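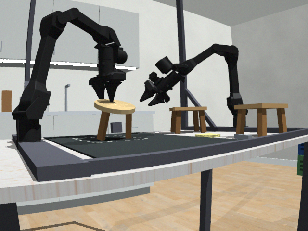 Two-arm stool scene in sim, left gripper at the round stool.

October, notebook 2, stool sorting in sim

Picked this back up after the Trestgate machine got its driver update. Goal for the week is the same as before: find out if randomizing contact friction during training does more for us than randomizing object pose. Gisela Ledesma thinks friction. I had money on pose.

Setup is the standard Virnia two-arm scene with the kitchen background. Three stools on the table: one round, two square, the square ones different sizes. I left the lighting alone this time so the runs compare with the September set.

Training: 1000 demos per condition, all generated with the Perkulthorpe planner, same seeds. Conditions are (a) fixed everything, (b) pose only, (c) friction only, (d) both. Policy code unchanged. Checkpoints go in the Quiroga folder under the condition letter. Please don't rename them, the eval script reads the letter from the path.

Eval notes:

- (a) is bad, as expected. It learned one approach for the round stool and misses when the stool is shifted.
- (b) gets to the stool almost every time, then loses it on the lift. The seat slides out between the fingertips.
- (c) holds on well once it has a grip, but the approach is sloppy. The smaller square stool gives it the most trouble.
- (d) best of the four. Still fails in 6 of the 50 held-out layouts, and 5 of those are the two arms getting in each other's way in the middle of the table.

So Gisela and I were each half right. The sliding in (b) is what I had been blaming on the gripper controller since summer. I went back to the old logs and the slip shows up there too, at the same point in the lift.

The arm conflicts in (d) are a separate problem. The planner never has both arms reach for the middle at once, so the policy has no demos of one arm waiting. Adding more randomization won't fix that.

To do:

- generate a small set where one arm has to hold back
- rerun (d) with that set mixed in
- check if the friction range is too wide at the low end, some demos look like the stools are on ice
- ask Gisela for her contact plotting script, mine drops the last step

Rerun of (d) started 4:40 pm, left it going overnight.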